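Logdateien eines eigenen Dienstes mit logrotate rotieren

Die meisten Pakete einer Distribution bringen ihre Konfiguration für logrotate mit. Bei selbst gebauten oder manuell installierten Diensten fehlt sie. Die Logdatei wächst dann, bis die Partition voll ist. Auf einem Testsystem bei uns hatte die Datei plirkska.log zuletzt 611 MB, und jede Suche mit grep dauerte entsprechend.

Die Anleitung beschreibt die Einrichtung für den Dienst Plirkska, der als systemd-Unit läuft und nach /var/log/plirkska/ schreibt. Für andere Dienste sind Pfad, Benutzer und Signal anzupassen.

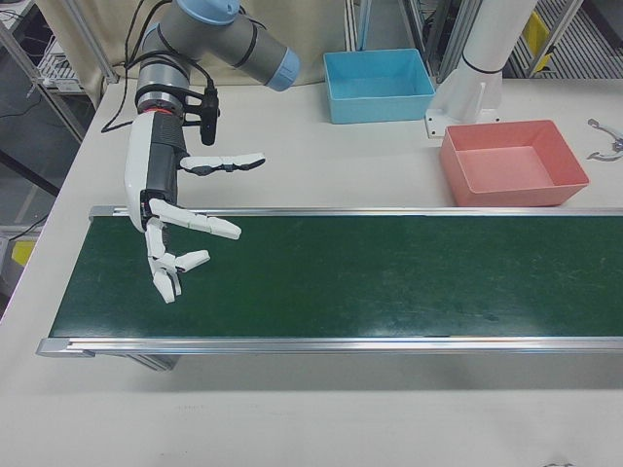

Jorinde Haack
Systemadministration, Devix

Voraussetzungen

- Debian oder ein davon abgeleitetes System mit systemd
- Root-Rechte
- logrotate installiert (prüfen mit: logrotate --version)
- Ein Dienst, der seine Logdatei auf ein Signal hin neu öffnen kann. Falls nicht, siehe den Abschnitt zu copytruncate.

1. Ausgangslage prüfen

Zuerst Eigentümer und Rechte des Logverzeichnisses ansehen:

ls -ld /var/log/plirkska
ls -l /var/log/plirkska

Ist das Verzeichnis für eine andere Gruppe als root beschreibbar, verweigert logrotate die Arbeit mit der Meldung "parent directory has insecure permissions". In diesem Fall wird später die Direktive su benötigt. Auf dem Testsystem gehört das Verzeichnis dem Benutzer plirkska und der Gruppe adm und ist für die Gruppe nur lesbar.

2. Konfigurationsdatei anlegen

Eigene Regeln gehören nach /etc/logrotate.d/. Die Datei /etc/logrotate.conf bleibt unverändert, sonst kommt es beim nächsten Paket-Update zu Rückfragen.

Inhalt von /etc/logrotate.d/plirkska:

/var/log/plirkska/*.log {
 daily
 rotate 30
 maxsize 100M
 missingok
 notifempty
 compress
 delaycompress
 create 0640 plirkska adm
 sharedscripts
 postrotate
 systemctl kill -s HUP --kill-whom=main plirkska.service
 endscript
}

Die Datei muss root gehören und darf für andere nicht schreibbar sein. Auf älteren systemd-Versionen heißt die Option --kill-who.

3. Bedeutung der Direktiven

rotate 30 hält 30 rotierte Dateien vor. Bei täglicher Rotation entspricht das einem knappen Monat Historie plus der laufenden Datei. Greift zwischendurch maxsize, verkürzt sich der abgedeckte Zeitraum.

maxsize 100M rotiert auch vor Ablauf des Intervalls, sobald die Datei größer ist. Die Prüfung findet nur statt, wenn logrotate tatsächlich gestartet wird. Bei einem täglichen Timer hat die Direktive neben daily also praktisch keine Wirkung. Sie ist erst mit einem häufigeren Aufruf sinnvoll (Schritt 5). Nicht zu verwechseln mit size: Diese Direktive schließt sich mit den Zeitintervallen gegenseitig aus.

delaycompress verschiebt die Komprimierung auf den nächsten Durchlauf. Der Dienst kann nach der Umbenennung noch kurz in die alte Datei schreiben, ohne dass Zeilen verloren gehen.

sharedscripts führt den postrotate-Block einmal für alle passenden Dateien aus. Ohne die Direktive erhält der Dienst für jede Datei ein eigenes Signal.
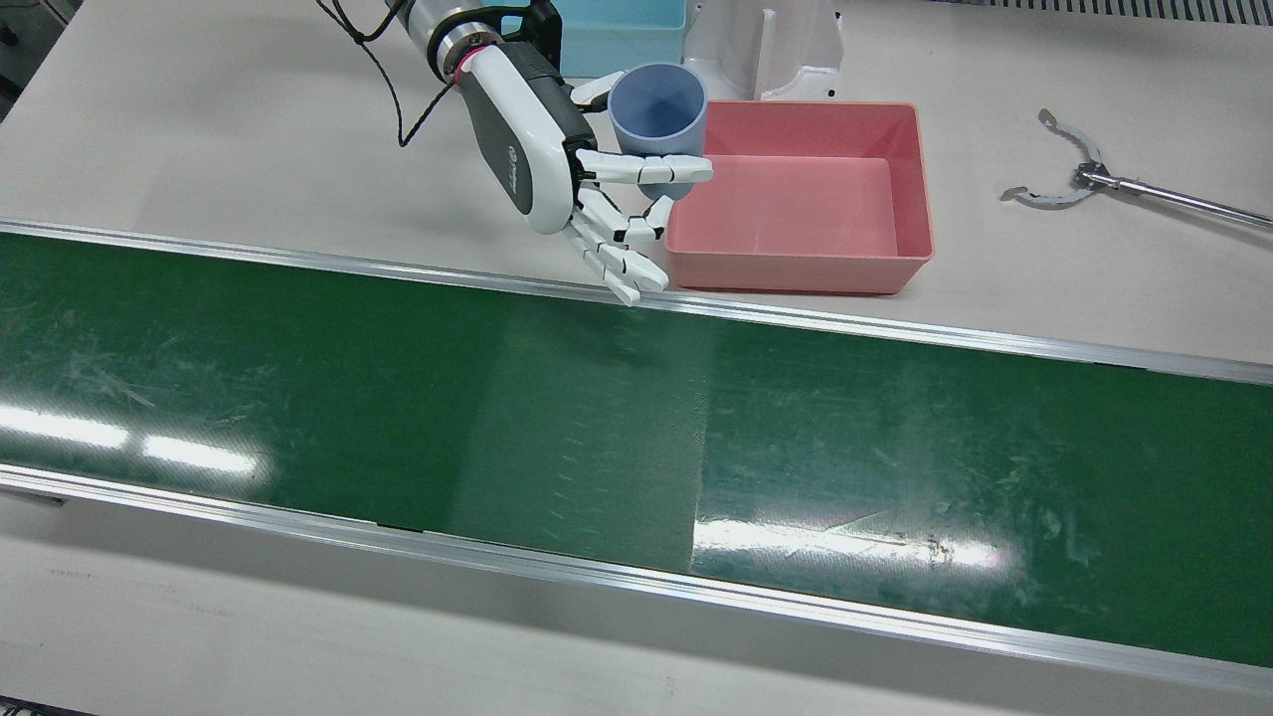
Bei create ist darauf zu achten, dass Benutzer und Gruppe mit denen aus der Unit-Datei übereinstimmen. Legt logrotate die neue Datei als root an, läuft der Dienst zwar weiter, kann aber nach dem Signal nicht mehr schreiben. Im Journal erscheint dann "Permission denied", in der Logdatei selbst steht naturgemäß nichts.

4. Testlauf

Trockenlauf ohne Änderungen:

logrotate -d /etc/logrotate.d/plirkska

Die Ausgabe nennt jede gefundene Datei und die Entscheidung dazu. "log does not need rotating" ist bei einem frischen Eintrag normal. Danach die Rotation einmal erzwingen:

logrotate -vf /etc/logrotate.d/plirkska

Im Verzeichnis liegen anschließend plirkska.log und plirkska.log.1. Mit lsof +D /var/log/plirkska lässt sich kontrollieren, welche Datei der Prozess geöffnet hält. Steht dort weiterhin plirkska.log.1, wurde das Signal nicht verarbeitet.

5. Timer anpassen

Der mitgelieferte logrotate.timer startet einmal täglich. Für eine stündliche Prüfung:

systemctl edit logrotate.timer

[Timer]
OnCalendar=
OnCalendar=hourly
AccuracySec=1m

Die leere Zeile OnCalendar= ist erforderlich, sie löscht den vorhandenen Wert. Anschließend mit systemctl list-timers den nächsten Startzeitpunkt prüfen. Bringt die Distribution für RandomizedDelaySec einen hohen Wert mit, ist dieser ebenfalls zu überschreiben.

Auf Systemen, deren Backup um 3 Uhr läuft, kann eine Rotation in das Sicherungsfenster fallen. Bei Dateisystem-Snapshots ist das unkritisch, bei rsync entstehen gelegentlich Warnungen über verschwundene Dateien.

Dienste ohne Signalbehandlung

Manche Programme halten ihren Dateideskriptor bis zum Neustart offen. Der Exporter Tanine verhält sich so. Dort create, sharedscripts und den postrotate-Block entfernen und stattdessen eintragen:

copytruncate

Zwischen Kopie und Kürzung können Zeilen verloren gehen. Außerdem muss das Programm die Datei im Append-Modus öffnen, andernfalls schreibt es am alten Offset weiter und erzeugt eine Sparse-Datei. Für Auditlogs ist das Verfahren ungeeignet.

Zustand zurücksetzen

Den Zeitpunkt der letzten Rotation speichert logrotate unter Debian in /var/lib/logrotate/status. Nach dem Umbenennen eines Logverzeichnisses bleiben alte Einträge eine Zeit lang stehen; sie stören nicht. Ist die Datei beschädigt, etwa nach einem vollen Dateisystem, bricht logrotate mit einem Fehler ab. Sie kann gelöscht werden und wird beim nächsten Lauf neu angelegt.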